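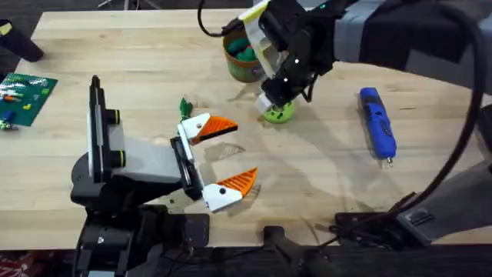
The Flarix Finger Service Kit, supplied by Nolte, is intended for laboratories that keep two-arm tabletop cells in regular operation and change their own gripper pads. The Dillberg workshop used one kit on a single cell for 30 working days. This review covers setup, routine care and one repair.

Contents and first fitting

The kit holds replacement fingers, ridged pads, a torque driver, a screw tray and a printed manual of 66 pages. Ilse Lindemann carried out the first fitting on a Thursday morning. Both arms were parked and powered down, the old pads were lifted off with the supplied blade, and the finger screws were brought to the torque printed inside the lid of the case. The procedure is clear up to the point where the gripper must be homed again. The manual places that step in an appendix, and a technician new to the cell could easily miss it.

Fingers should be opened to their full width before the pads are checked. Uneven wear shows most plainly along the ridges in this position, and the screw holes can be reached without removing the wrist housing.

Routine care

Nolte recommends inspection every 3000 grasps. Our cell handles small parts, toy bricks and light lids, and the interval proved suitable for that work. Dust in the grooves was a greater concern than wear. A dry nylon brush removed it; the cleaning cloth in the kit left lint behind and was withdrawn from use.

Cable routing receives only one paragraph in the manual. Yoshinori Kudo, who maintains the cell, advises leaving a generous loop at the wrist and moving each arm by hand through its full reach before power is restored. We support this advice and would like to see it in the next edition.

Repair

On the seventh day after fitting, one finger began to close late. Gunther Steinbach traced the fault to a screw that had backed out by a quarter turn. The repair took 7 minutes with the torque driver, which is well balanced and easy to read — the best item in the case. The screw tray is shallow and tips when leaned on.

Assessment

The kit is recommended for cells in daily use. Sites with a single arm may prefer to order pads separately, as the spare fingers account for most of the price. Replacement pads reached Dillberg in October without delay, although the packing slip listed the wrong ridge pattern and had to be corrected by the supplier.

Reviewed by Banafsheh Esfahani, Equipment Section

Contact | Copyright Dillberg Equipment Section | Back to top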